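Search this forum... Go Advanced

Water storage for a vehicle kit -- rigid or collapsible?

mallee_root
I'm rebuilding the kit that lives in the back of the wagon and I've got stuck on water. The drive is Nestdale to Parkivby on the back road, with no services for most of it. At present I carry two rigid 10 L jerry cans. They take up a third of the cargo area and I'm considering collapsible bladders. Has anyone run bladders through a full summer in a closed vehicle?

tarp_and_twine
Two summers. One failed at the welded seam next to the tap, the other is still in use. Neither was under any load beyond its own weight. I wouldn't make them the primary supply. Rigid for the main, one bladder folded flat as spare capacity for filling at a tank.

R. Smadi
Agree on rigid. Disagree on the 10 L size. A single cracked can costs you half your water. I went to 2,000 mL bottles, refilled in December and again at the end of summer. They fit down the sides of the wheel arch where a jerry can won't go, and you can ration by the bottle without measuring anything.

culvert17
More bottles means more caps, and caps are where the leaks come from. I had three weep over one season on corrugations. A good can has one cap and a proper gasket. Keep the cans, but strap them low and forward of the axle. The weight matters more than the volume.

R. Smadi
Which caps? The thin single-use ones do weep. Bottles with a liner in the cap haven't, in my case. Odometer says 3,902 km since the last refill, most of it gravel, and the liner under them is dry.

mallee_root
Fair points both. What are people doing about treatment? I had been putting tablets in at fill time and leaving it. 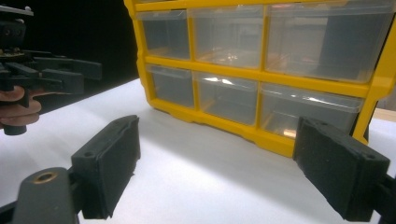

Page 2 of 3

Marwan Sayegh
Don't dose at fill time if it's town water. It already carries a residual and you're only adding taste. Clean the container, fill it to the brim, close it, keep it out of the light and rotate it. Keep the tablets sealed for water you collect on the way. They have an expiry date and heat shortens it, so they should travel in the cabin with you and come inside at home.

tarp_and_twine
I'd still dose tank water before storing it. Ours at Sleiman comes off a roof with a lot of bird traffic.

Marwan Sayegh
For tank water, yes. Filter it first, though. Tablets do poorly in anything cloudy, and in cold water they need a longer contact time. The packet gives both figures. And none of this helps with fuel or farm chemicals, so choose the source with some care.

culvert17
On filters, I carry a Vadau squeeze filter and rate it for flow. It does not like being frozen once it has been wetted. If you park at altitude in winter, bring it in overnight. You can't tell by looking whether the fibres have split.

mallee_root
Didn't know that. Mine spent all of last July in the door pocket, so I'll replace it.

Current plan: one 10 L can strapped forward, bottles for the rest, one empty bladder, tablets in the glovebox.

R. Smadi
Glovebox is still hot. Day bag.

culvert17
I maintain two cans is simpler -- but that will work. Check the strap after the first hour, the webbing settles.

mallee_root
Day bag it is. I'll report back on the caps after the next run to Parkivby.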